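Can a robot do my ironing yet?

2019-05-05

I've had the same argument with my brother-in-law every Christmas since we first met. He says that in five years we'll all have something on legs that does the washing up. I say he said that five years ago. He says this time it's different. Then somebody does the washing up, and it's usually me.

So when Tuncay Tatlı (we were at college together, he now fixes packing machinery for a living and is the only person I know who owns his own torque wrench) asked if I fancied coming along to the trade day at Carnwood in February, I said yes before he'd finished the sentence. A whole hall of robots! I packed sandwiches and a notebook.

First impressions: loud, very orange, and the coffee was terrible. Most of what was on show was doing the kind of job robots have been doing since I was at school. Picking up a box, putting down a box. Spinning a bottle round to check the label is straight. They're brilliant at it. There was one on the Bezerra stand stacking trays so quickly that I felt a bit sick watching. Tuncay stood there for ages with his arms folded, nodding, like a man at a cattle market.

But I'd gone for the chores. I want to know who's going to do my pillowcases.

The Flurard stand

Tucked away by the fire doors was a little outfit called Flurard, who are having a go at laundry. Small flat things only, the chap told me: tea towels, napkins, pillowcases if they're in a good mood. The machine had two arms and a table, and a stack of napkins next to it, and a small crowd that kept drifting off and coming back.

I'll be fair to it. It picked up a napkin. It shook it. It put it down, had a think, picked it up by a different corner, and had another think. I timed one on my phone and it took 186 seconds from the first grab to something I'd call folded, if I was feeling kind and standing a little way back. One of the corners was tucked under itself and it didn't notice, or it did notice and didn't mind. I've got a teenager like that.

The man running it was called Jianguo Lu and he was lovely, very patient with my questions, which were mostly "but why is that so hard?" He said a box is always the same box. A napkin is never the same napkin. Every time you drop it, it lands as a different shape, and half of it is hidden underneath the other half, and the machine has to guess what's going on under there. Then it has to pinch one layer and leave the next one alone. He had me close my eyes and pick up a single layer of a folded cloth, and of course I could do it straight away, and he looked a bit sad and said, "Yes. Everybody can."

I asked about the price. The arms they've used come to £3590 the pair, and that's without the table, the computer or Jianguo. For that I could send my sheets out to the laundry on Loltwood Road until I retire, and they come back smelling nice.

Trying it at home

Of course, I got home and immediately had to fold every napkin in the house. I've never paid attention to it before! You just do it while you're talking about something else. So I made myself go slowly and notice what my hands were up to.

Well, they're up to loads. The folding bit is nothing, a child can do the folding. It's all the fiddling round the edges. You run a finger down the side and feel that one layer has crept out. You give it a tug, but only a little one, or the whole lot shifts. One hand turns into a paperweight while the other one does the clever bit, then they swap over and you haven't told them to. And at the end there's the pressing down, which I'd have said was just for show, except that when I skipped it my nice neat stack puffed up like a croissant.

I also found out that I fold differently from my husband, who does thirds, and that we've apparently been undoing each other's napkins for years.

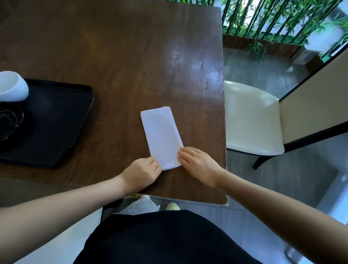
So what can they do now?

Going by one day in a noisy hall and a lot of nosy questions, my own unscientific list goes like this.

Hoovering: yes, as long as you pick everything up first, in which case you've done the annoying part yourself. Ours eats phone chargers.

Mowing: yes, if your lawn is a rectangle. Mine isn't.

Washing up: well, the dishwasher is a robot if you squint. What I want is the loading, and for that you need something that can tell a wet wine glass from a wet jam jar and be gentle with one of them. I didn't see anything at Carnwood that I'd trust with my mum's glasses.

Laundry: the washing part was sorted before I was born. Folding, see above. Give it a napkin, three minutes and plenty of encouragement. Fitted sheets I asked about as a joke and Jianguo didn't laugh.

Laying the table: I didn't see anybody trying it.

On the shop floor it's a different story, and Tuncay says his lot have 6 new machines going in this year, all for lifting and stacking. What they don't have is anything for the last bench, where the soft packs get squared up by hand before they go in the carton. He's been asked to look into it. He's told them it'll be a while.

I put the five years question to Jianguo before we left, for Christmas purposes. He thought about it for a good long time and said he'd be happy if they got it down to a minute a napkin. I've written that in the notebook and underlined it.

Next time I'll do the robot mower properly. My neighbour has one and says I can borrow it if I move the washing line first.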